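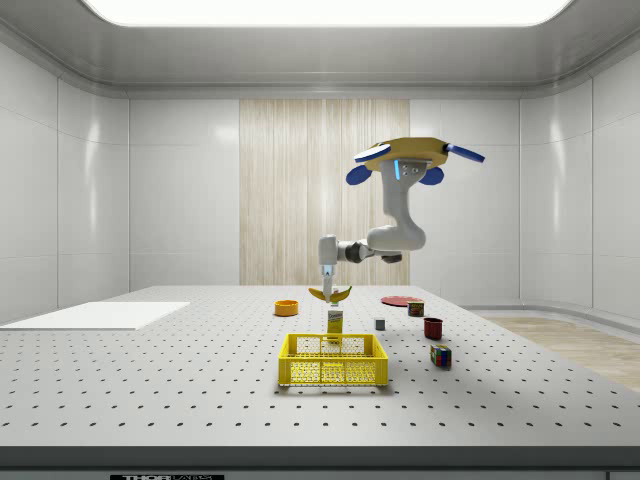 Rendered view, white-walled enclosure with arm over perforated gray tabletop.

Drellham Technical Annex: Heating and Hot Water Replacement
Progress report to the funder, second period
Grant reference 3002
Report date 04/08/2019

Status

Work is on budget and behind the original schedule by 2 weeks. The delay comes from the pipe survey on the lower floor, which found older steel runs not shown on the drawings. These were added to the removal list under the existing contingency line. No change to the grant total is requested.

Work completed this period

The old boiler was drained, disconnected and taken out in sections through the loading door. The flue was capped at roof level and the opening sealed. The concrete base was found to be out of level at the north corner and was ground back and re-leveled before the new unit was set.

The new boiler, supplied by Bulska, is in position and anchored. Gas and electrical connections are complete. The expansion vessel and both circulation pumps are mounted. The pressure test on the primary loop held overnight at the specified value and the signed test sheet is filed with the site records.

Of the 3 heating zones, the upper floor and the stairwell are fully piped. The lower floor is 80 percent complete. The remaining section runs behind the storage room shelving and will be done once the shelving has been taken down. Insulation has been fitted to all exposed pipe in the upper floor corridor. Two joints in the stairwell were rejected at inspection for poor alignment and have been remade.

Hot water

The cylinder was delivered with a damaged sensor pocket and was sent back. The replacement, from Nic Giolla, arrived without further trouble. Temporary electric heaters continue to serve the washrooms. Their running cost is carried by the building's own operating account and is not charged to the grant.

Controls

The Vika control panel has been mounted and wired to the upper floor thermostats. Zone schedules have not been entered. The installer requires final occupancy hours for each floor, and those for the lower floor are still to be confirmed by building management.

Spending

Invoices for the boiler, pumps and first labor stage have been paid. The cylinder invoice is held until the cylinder is connected and tested. Retention on the labor contract is being applied as set out in the grant agreement.

Next period

Complete lower floor piping.
Connect and test the hot water cylinder.
Flush and dose the whole system.
Enter zone schedules and commission the controls.
Remove the temporary heaters.

Final balancing of the radiators is planned for June, after commissioning. The completion certificate and the as-built drawings will be sent with the final claim.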